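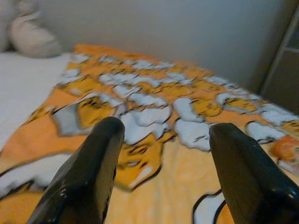
Figure 7.1 A gripper over a patterned orange blanket, with a cream pillow at the head of the bed.

Chapter 7
Chores and the Machine

Most of us learned to make a bed before we could tie our shoes, and we have been doing it half asleep ever since, so it may come as a surprise that this small morning job still gives engineers so much trouble. A car door is the same shape every time a machine meets it. A blanket is a new shape every time anybody touches it – and it hides its own corners, too.

Ghazala Bangash spent a long June at the Clastirholm workshop teaching one arm to straighten bedding. In 300 tries it finished the job 90 times, and she was delighted, as well she might be! Her neighbors in the parts hall, meanwhile, had an arm sorting over 1,234 brackets a shift and thought little of it.

We will keep coming back to those two rooms in this chapter. Section 7.1 begins with cloth, and with the plain question of how a machine can find an edge to hold.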